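The Second Life of Work Pants

In Skavville, a pair of jeans can go through three owners before anyone thinks about cutting it up

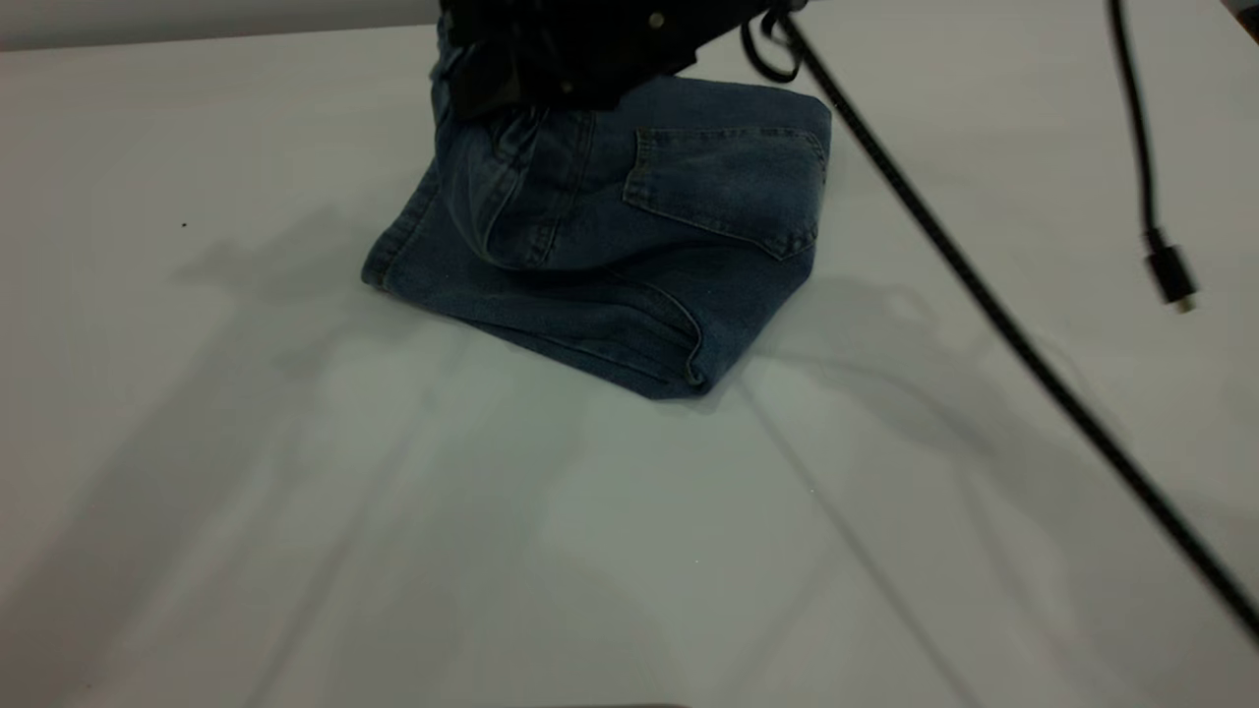

Tanner Sandhu thinks people give up on denim too soon, and that most of what gets thrown out has one bad spot and years left everywhere else. He will say so to anyone who brings a bag to his counter on Lorkley Street, where he has been mending pants since the feed store next door was still a feed store.

The bad spot is usually in one of the same few places. Knees go first on people who kneel for a living. On people who sit, it is the seat, or the inner thigh, where the cloth rubs with every step. Back pockets wear through at the corner where a wallet or phone presses. Hems fray at the heel when the legs are a little too long. Zippers fail too, but a zipper is a simple job and the customer is often surprised at how little it costs.

Sandhu charges $11 for a small darn and more for a full knee. Last year the shop took in 824 repairs. He writes each one in a ledger with the customer's last name, the kind of damage and the color of thread, so that if the same pair returns he can match it.

Skavville was a work clothes town once. The Vuvurness mill made heavy cotton twill and later denim on the east side of the river, and at its busiest it had 420 people on the payroll. The weaving floor closed first, then the cutting room. The building now holds a gym, a dentist and a great deal of storage. Many of the people who sewed there kept their machines, or bought one from the mill when it sold off the equipment, and for a long time you could get a pocket replaced at any of a dozen kitchen tables.

Those kitchen tables are fewer now. Irina Sima still takes in work at hers, mostly from people she has known for years. She learned to set pockets at the mill and was paid by the bundle, which taught her to be quick. She mends more slowly than she sewed. A new pocket goes on flat cloth, she explains, while an old pair has to be opened at the side seam before the needle can get anywhere near the hole, and then closed again so it doesn't show.

She and Sandhu disagree about patches. Sima likes to put one behind the hole, trim the loose threads and stitch back and forth over the thin area until it holds. Sandhu will do that if asked, but for a worn knee he prefers a patch on the outside, large enough to reach past the weak cloth on every side. A patch that stops at the edge of the hole will tear away with it. Both of them use old denim for patches. New denim is stiffer than the cloth around it and may shrink in the first wash, which puckers the repair.

They agree on washing. Cold water, inside out, and not after every wear. Both would keep the dryer for emergencies. Sima hangs hers by the cuffs on the porch, where the weight of the waistband pulls the legs straight. Sandhu also asks customers to bring things in clean, and there is a sign about it by the register.

Pants that can't be fixed, or that no longer fit anyone in the house, tend to end up at Đinh, the resale shop across from the post office. The back wall is all jeans, sorted by waist and then by length. The staff check each pair at the crotch and cuffs before it goes out. Anything with a hole goes in a bin by the door at a dollar a pair, and quilters and menders go through it early.

Sandhu buys from that bin himself. He looks for dark pairs and faded pairs in equal number, since a patch has to match the age of the cloth as well as the color. He keeps about 100 pairs on shelves in the back room, folded with the pockets showing so he can tell the makers apart.

The busy season starts in June, when the farm crews are out and school clothes get handed down to the next child. By early fall the wait for a knee is three weeks. Sima's list is shorter, but she takes only a few new customers each year and stops altogether when her grandchildren visit.

The shop on Lorkley Street will hold a mending evening on 10th July. Needles and thread are provided. Bring the pants, washed, and a piece of old denim if you have one.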